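Moving the recipe notes out of the wiki

For six years my cooking notes lived in a self-hosted wiki called Dekgate. It ran on a small box under the desk, and it did what I asked of it until the last upgrade, when the search index stopped rebuilding. I could still open any page if I knew its title. I rarely knew its title.

I exported everything in May. The export gave me 1196 pages, a number that surprised me until I looked at the list. Dekgate writes a separate page for every saved revision that has a comment attached, and I used to comment on everything. After removing revisions, stubs and shopping lists I was left with 141 notes that had something in them I would want to read again.

The new arrangement is a folder of plain text files. One note per file, lowercase names, hyphens between words. The first four lines of each file are fixed: title, source, yield, last cooked. Everything after that is free text. I search with grep and edit with whatever editor is open. The folder syncs to my phone overnight.

I tried two applications before settling on this. Flesis imports from nearly anything and has a good mobile view, but it stores quantities in its own format and rounds them on export. A note that said 54 g of starter came back as 50 g. I reported it and was told the rounding was a display preference. It is also applied to the exported file, so I don't agree. Lozano kept the numbers intact but required an account for every device, and the desktop client opened a welcome panel each time it started.

The cleanup took longer than the export. Most of the work was units. Over the years I had written volumes in cups, in milliliters, and in one stretch of 2018 in "the blue mug." I no longer have the blue mug. I converted what I could to grams and flagged the rest with the word CHECK in capitals, which makes it easy to list the files that still need attention. I clear one or two a week by cooking the thing. 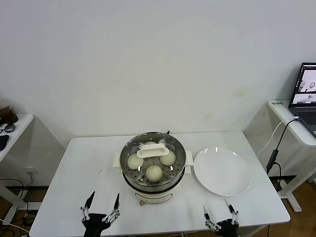

Timing was the second problem. My older notes give a single number, such as "12 minutes," without saying when the clock starts. For anything cooked over water this matters a great deal. Twelve minutes from a cold start and twelve minutes from a full boil are different instructions. I now write the starting condition first and the duration after it: "from boil, 12 min" or "from cold, 20 min." Resting time gets its own line. If a note doesn't say and I can't remember, it gets a CHECK.

Elvia Quezada read a draft of the format and asked why there were no tags. I had tags in Dekgate. There were eighty of them, including both "bread" and "breads," and the two sets barely overlapped. Plain words in the text have worked better so far. If I want everything with ginger in it, I search for ginger. The weak spot is synonyms - scallion and green onion are the pair that catches me most often - and for those I keep a short alias file that the search script reads first.

She also pointed out that the "last cooked" line would go stale, and she was right. I had updated it on nine files in the first month and ignored it on the rest. The script now asks for a date when I close a file. Pressing enter skips the question. I skip it maybe half the time.

Backups are simple. The folder is under version control and gets pushed to a second machine every night, and I copy it to a USB stick when I think of it. The whole set is smaller than one of the photos on my phone. I left photos out of the new folder entirely. The wiki had hundreds, nearly all of them attached to the wrong page.

Still to do: the pickling notes, which refer to each other by page number, and a set of scanned cards that I haven't typed up. The cards are in two people's handwriting and one of them abbreviated teaspoon and tablespoon the same way. I have started with the ones where the difference would be obvious in the result. The wiki box is still plugged in until those are finished.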